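3.2 Where worn clothing is kept between wearings

Respondents in Barkeldale and Teltness were asked to name every place in the home where a garment that had been worn once, but was not yet considered dirty, might be left. The question was open, and answers were coded afterward. Of the 608 households that returned the diary, 358 named a bedroom surface other than a closet or drawer. Chairs, beds and the backs of doors came up most often in both towns. Sofas were named more in Teltness, where the homes in the sample were smaller and the living room was often used for dressing in January, when bedrooms were left unheated during the day.

Figure 3. Printed garments on household furnishings: on a sofa seat and on a quilted bed cover.

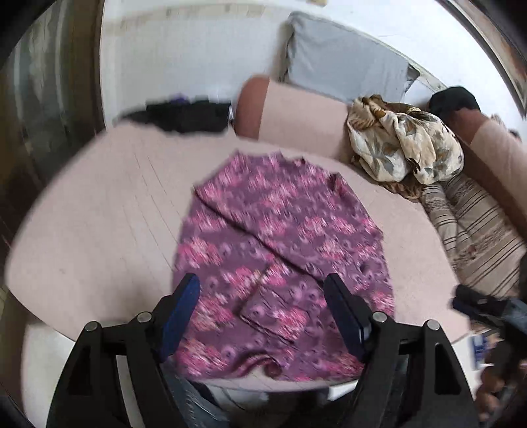
The diaries suggest that the sofa was a short-term place. Garments left there were usually worn again the same evening or moved before guests arrived. Several respondents wrote that an item stayed on the sofa "until somebody wants to sit down." Thin blouses and dresses were more likely to be left lying flat than knitwear, which people tended to fold over an arm or a back. We did not ask about fiber content, so we cannot say whether this reflects concern about wrinkles or simply the shape of the garment.

Earlier work by Cuypers treated the time between wearings as a single waiting period that ended in the laundry. Our diaries do not fit that account well. Many garments moved two or three times before being washed, and some went back to the closet without washing at all. Patterned items stayed in use longer than plain ones in both towns. Respondents who gave a reason said that small marks did not show on a busy print.

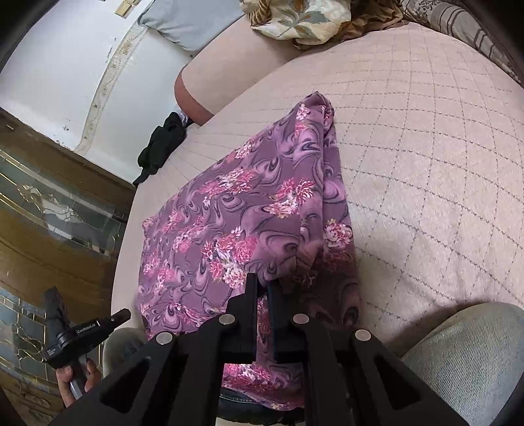 Beds were used differently. Clothing was put there in the morning while the wearer decided what to put on, and it was cleared at night because the bed was needed. Friday entries were the exception. On that day more garments were left out, and more of them were recorded as "not decided," a category we added after the Liltader pilot, in which 30 households kept the diary for one week.

Whether a garment was folded or dropped made little difference to how soon it was washed. The room mattered more. Items left in a bedroom were washed later than items left in a living room, even when the number of wearings was the same. Section 3.3 looks at this difference by household size.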